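Workshop notebook, September 13, 2022

Flower table again, roses on the blue cloth. I'm still undecided about which ones go in the Foso bouquet.

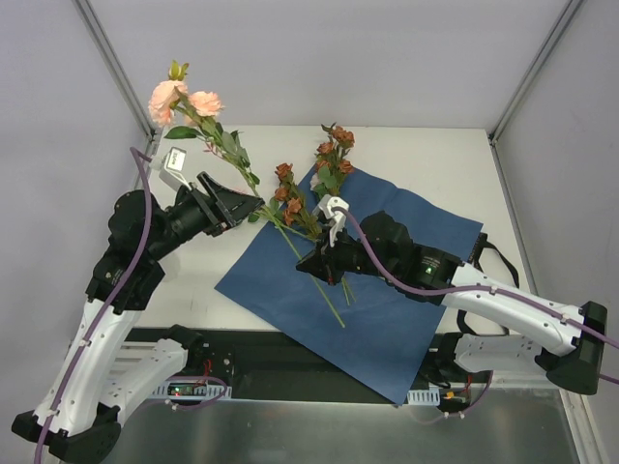 Robles wants the big peachy ones up front and I get it, they're gorgeous (that pink!), but the little rust-orange ones hold a bunch together so much better. My vote is small ones in the middle, peach leaning out to one side with the long stem left long. Don't trim until we've settled on a vase!

Stositov order is 519 stems, buckets go in the back sink. Need more ribbon, and the good snips are still over at Flemimton.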